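Report on the August Visit to the Brircombe Assembly Site

Members of the Regional Manufacturing Forum were received at the Brircombe site of Psarras in August, on the occasion of the firm's second open day. The program ran from 9:30 in the morning until shortly after 3:00 and was divided between a tour of the main hall, a demonstration of robotic handling of circuit boards, and a session for questions. The Forum wishes to record its thanks to the plant manager, Athina Moschos, and to her staff.

The tour began in the receiving area, where parts arrive from suppliers and are checked against the order before being released to the floor. Visitors were asked to wear heel straps and coats from this point on. Mr. Thanasis Bakalis, who guided our group, explained that the building was formerly a textile warehouse and that its floor had to be replaced before any assembly equipment could be brought in. The hall now covers 3000 square meters – the older section, near the loading dock, is still used for storage.

From receiving, the group passed along the surface mount lines to the inspection benches. The lines were running during our visit, and conversation was difficult. Mr. Bakalis therefore gave most of his remarks in the corridor, where copies of the line plan had been posted. In the month before the open day, the site shipped 1365 finished controller units, all of them to customers in the building services trade. Several members asked about repair work. It is handled in a separate room, which was not part of the tour.

After lunch, the group moved to the handling cell, known on site as Tokby. The cell was introduced by Svitlana Nechyporuk, the engineer responsible for it. Tokby takes over a task formerly done entirely by hand: picking up populated boards and passing them to the next station. Boards of this kind are awkward to grip. Tall parts stand close to low ones, and connectors take up much of the space where fingers might otherwise close. Ms. Nechyporuk stated that the cell was trained on 500 recorded handling runs, carried out by operators from the day shift, and that further runs are added whenever a new board design is introduced.

The planning software, Wukby, was presented by Michalis Raptis. It proposes an approach for the gripper and shows the operator the view from the wrist camera on a monitor beside the cell. The operator may accept the approach or stop the arm at any time. 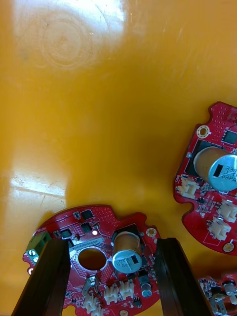
What happens when the gripper fails to pick up a board?
The arm opens its fingers, withdraws to a safe height, and tries again from a different angle. After a second failed attempt, the cell stops and calls the operator.

Zoi Kouris, who leads operator training, closed the session with a short talk on staffing. Operators assigned to Tokby complete 72 hours of instruction, and those who prefer to remain at the manual stations may do so. Members raised the matter of noise in the main hall, and Ms. Kouris agreed to pass their comments on to the plant manager.

Members who attended are asked to return their visitor badges to the Forum office. Copies of the line plan are available there on request.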